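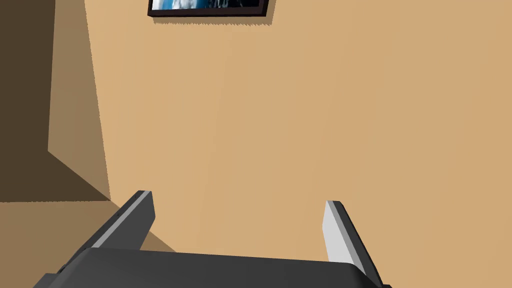 Fig. 1. Gripper, open (rendered).

Unit 2: Mixing a sibling vocal group

Read before the Drutevano listening session. Stems for "Clotoretti" are in the shared folder.

Voices from one family often match closely in vowel shape and vibrato rate. Blend comes easily; separation takes work.

1. Set the lead first, at a fixed fader level. Do not touch it again until step 4.
2. High-pass the harmony parts at 175 Hz. Leave the lead alone.
3. If the words blur, cut 2 dB at 800 Hz on the lower harmony only. Howlader cuts both parts, and the chorus thins out.
4. Delay one harmony by 23 ms and pan it opposite its dry track. Check in mono for comb filtering.

Language note: the second verse changes language. Consonants fall earlier against the beat there, so automate the de-esser by section.

Terms: stem, unison, comb filtering, formant.

Homework: mix the Dravo chorus twice, once with the delay and once without. Match loudness before comparing. Hand in both files and your fader settings.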